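Chapter 3
Why Bread Goes Stale

What you will meet in this chapter
Starch and what heat does to it
Where the water in a loaf goes
Crust and crumb as two different materials
Why the fridge is a poor home for bread

If you have ever come down at seven in the morning, cut into a loaf that was lovely the night before and found it had turned dull and tough, you have already made the main observation of this chapter. Most people, asked what has happened, will say that the bread has dried out. It is a very sensible answer, and there is some truth in it, but it leaves out the more interesting half of the story, and we shall spend a good part of the next few pages putting that half back.

Let us start with a loaf that cannot dry out. Suppose you take a fresh white loaf from the bakery in Kurkero (the little town whose bread, patient readers will remember, kept us company all through Chapter 2) and seal it in a bag so tightly that no water can leave. Suppose, too, that it weighs 973 grams when it goes in. Leave it for 3 days and weigh it again, and the scales will tell you the same thing as before. Now cut a slice and eat it. It is firm, it crumbles, and it has lost that soft pull you get from new bread. All the water is still in the bag, and yet the loaf is stale!

To see why, we need to go back to the flour. Starch arrives in the dough as tiny hard grains, and inside each grain the long chains of starch are packed together, partly in very orderly bundles. When the dough heats up in the oven, the grains take in water and swell, the bundles come apart, and everything becomes soft and rather jelly-like. We call this gelatinisation, a long word for something you have seen every time you have thickened a gravy. As the loaf cools, the chains begin to settle back into order. Some do this within hours, which is partly why bread straight from the oven is so hard to slice neatly and a cooled loaf is so much easier. Others take days. The slow settling is called retrogradation, and it is the chief reason that crumb turns firm.

The happy part is that a good deal of it can be undone. Warm a stale slice through and many of the newly ordered bundles melt again, so that the inside softens, at least for a while. Toasting does this too, and at the same time it drives water off the surface and browns it, which gives us the crisp outside and tender middle that so many of us look forward to at breakfast.
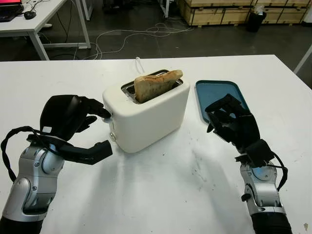 Figure 3.1 Toasted bread, with a darker crust and a paler interior.

Crust deserves a word of its own, for it goes stale in quite the opposite manner. Fresh crust is very dry and crumb is moist, and water will always creep from the wetter place to the drier one. So the crust softens and goes leathery, even as the crumb beneath it grows firm. A paper bag lets some of that water escape into the room and keeps the crust crisper, though the inside will suffer for it. A plastic bag does the reverse. You will have to decide which you mind more, and families have been known to disagree.

Then there is the fridge. It seems such a natural place to keep food, and it does hold back mould, but retrogradation goes on faster at fridge temperatures than it does on the kitchen shelf. The freezer is a much better choice, as the water is soon locked up as ice and the starch chains can hardly move. Slice the loaf first, if you can, and you will be able to take out only what you need.

Before you read on, try this at home
Cut three slices of the same thickness from one fresh loaf. Wrap each one well, then put one on the shelf, one in the fridge and one in the freezer. Leave them until the next day, let all three come back to room temperature in their wrappings, and press each gently with a fingertip. Write down which feels firmest, and keep your notes somewhere safe. We shall want them again in Section 3.2, where we look at how firmness is measured.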